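Is the Rummont gripper kit suitable for board-level work?

Jarmila Vávra
Our repair department is considering the Rummont kit for handling memory modules in desktop computers. The budget is $2000. Is it accurate enough to work at the slots with the motherboard still in the case? 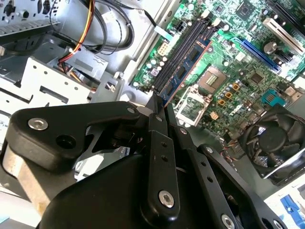 We would also need to know whether the fixtures are included in the price or must be ordered separately.

Štefánia Trnka
The kit is suitable, provided that each part has a fixed starting position. We allow 15 minutes for setup at the start of a shift.
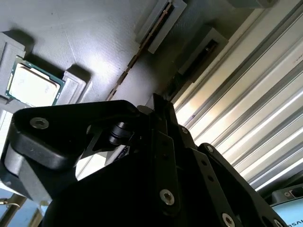
Fixtures are sold separately by Clostevus - please confirm the slot width before ordering. Delivery to our site took nine days.

Mikuš
We have the older model. It does the job. Ask for a trial.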